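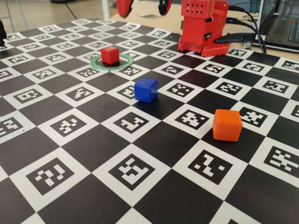
SKOKIA, July

Three cubes, one ring, a big checkered mat. That's the whole kit, more or less, and people in Skokia will lose an evening to it.

The game goes by Nadeo. Red, blue and orange, rounded at the corners so they don't chew up your pockets. The ring is thin green stuff you can see through, and it goes flat on the mat wherever the last player left it. Get a cube to sit inside without nudging the ring. Red is standing in it now, a bit toward the back, and in the house rules at Clestesgate that counts. In other places they'd argue.

Then the mat. Black squares, white squares, and on every white one a blocky black tag, no good for chess. Regulars steer by the tags. They'll call a shot by its pattern — "the one like a boot" — and newcomers just nod.

Blue is the awkward case. It has landed across a line, part on white, part on black, and a straddle costs you 2 points. Scores run to 40, or 100 if the shop's staying open. Orange is up front and hasn't got anywhere near the ring.

Bepari, the small firm behind the set, made 2000 of them and then stopped, which did wonders for the price. A second run is promised. No date yet, dont hold your breath.

Playing tips, quickly. Low throw, flat hand. Shiny cubes slide more than dull ones, so save them for the long side. Smooth the mat before you start, a wrinkle will ruin teh whole round. And roll it up after, don't fold. Clestesgate folded theirs once and the crease still sends everything left.

Doors at 7 p.m., bring your own cubes if you're fussy.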